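The badminton box

I have been meaning to write about the sports closet since September, and now that the evenings are drawing in and there's no good reason to be outside after supper, I've finally made a start. If you've been reading here for a while you'll know the closet I mean. It's the narrow one at the end of the hall in the Bendley house, the one where you have to lean on the door a little to get it shut (and then lean again, because it pops back open once you've walked away).

It holds everything we've ever played, or meant to play. Two croquet mallets, a deflated soccer ball, a bag of tennis balls that have lost all their bounce, a jump rope with one handle, and then the badminton things, which take up more room than you'd think. We have been playing badminton in the side yard for 18 years now, first with a terrible set from a garage sale and then with slightly better rackets that my brother-in-law Damian Moser gave us when he moved and wanted his car trunk back. I love those rackets. The grips are a disgrace, but I love them.

So I emptied the whole closet out onto the hall carpet, made myself a cup of tea, and sat down in the middle of it all, which was probably a mistake, as I didn't get up again for an hour. I found a score sheet from the summer the kids kept a running tally against the neighbors. We lost, 247 to 640, and I can only think we stopped for the winter out of mercy.

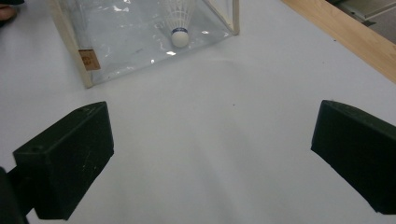

Shuttlecocks are the hard part of any badminton collection. They can't be stacked under anything heavy, they roll in circles and never in a straight line, and if you toss them in a bag with the rackets they come out looking like they've been sat on. I've tried a coffee can, a mesh laundry bag and a shoebox with a lid that didn't fit. A clear plastic box with thin wooden edging suits a shuttlecock so much better! You can see what's in there without opening anything, and it looks nice enough to leave out on a white table for a while, so I'm in no great hurry to put it back in the dark.

Damian Hauser next door (yes, two Damians, it makes birthday parties very confusing) thinks a box like that is far too good for something you hit over a net. He keeps his in an old bread bag with a clothespin on it. I've seen the state of them and I'll say no more, except that last summer he borrowed ours.

The rest went faster. The net got shaken out on the back steps and rolled around a length of broom handle, a trick I learned from my mother, who rolled everything: tablecloths, maps, wrapping paper. It took me about 9 minutes, most of it spent picking dry grass out of the mesh. The rackets now hang on two hooks inside the door. The tennis balls went to my sister's dog, who was thrilled, and the croquet mallets are staying put for one more year because I couldn't face the argument.

I still need new tape for the grips. The roll I had has gone gummy all the way through, and I can't remember whether the good stuff came from the hardware store or the sporting goods place out by the highway. If anybody has a favorite, leave me a note in the comments. Blue, if they make it in blue.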